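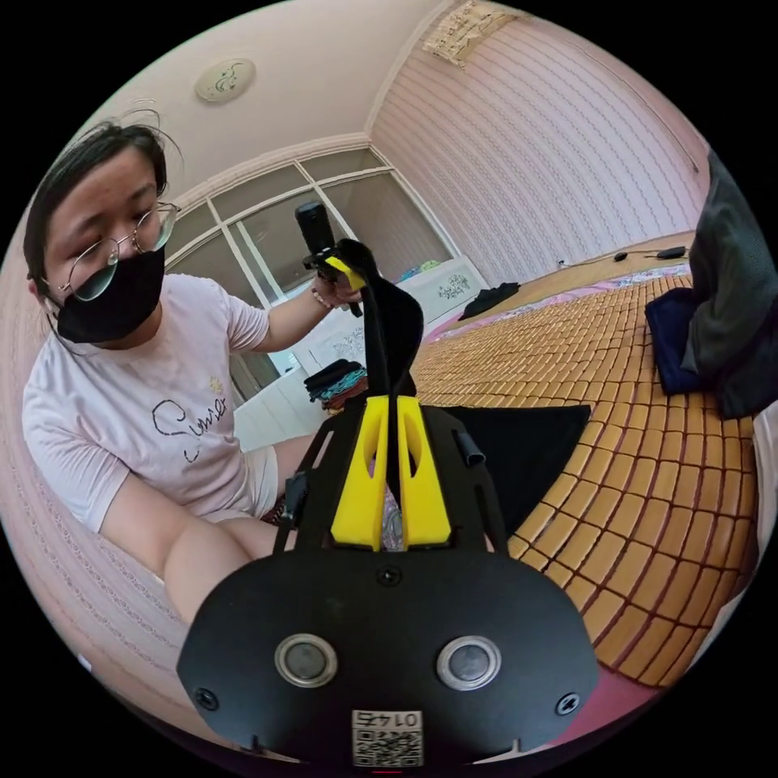 Manette Dondow 36, de Skerkidik

Voilà une manette que l'on garde volontiers en main toute une soirée, même quand le dernier niveau résiste (et il résiste souvent !). Ses sticks sont souples, ses gâchettes bien progressives.
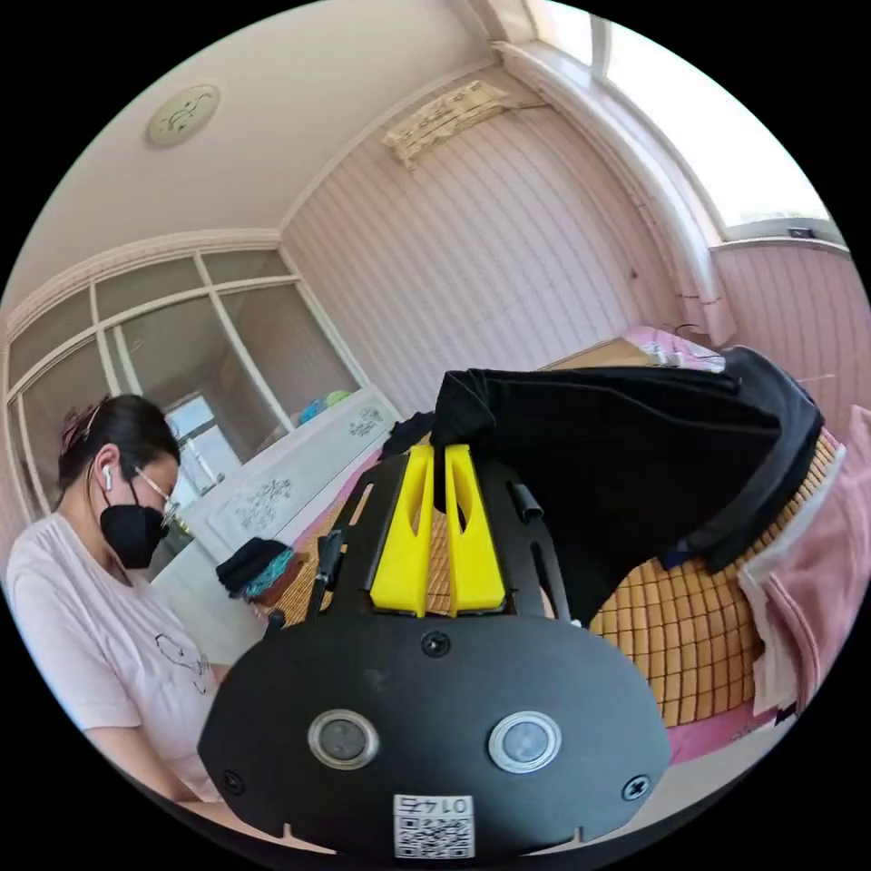

Compatible PC et console, 182 g, câble tressé fourni. Vous pouvez enregistrer vos réglages jeu par jeu, un vrai plaisir pour les familles qui se la partagent.

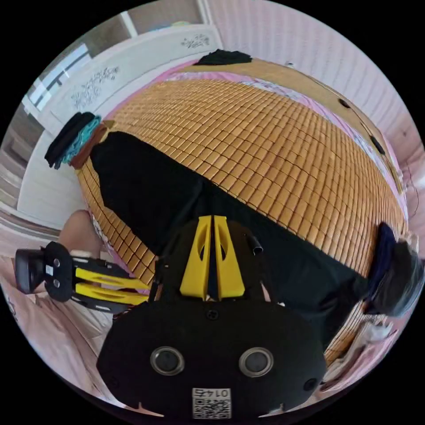
Livraison offerte en point relais.

Articles similaires
Casque Vandenberghe 700
Tapis de souris Sellenstead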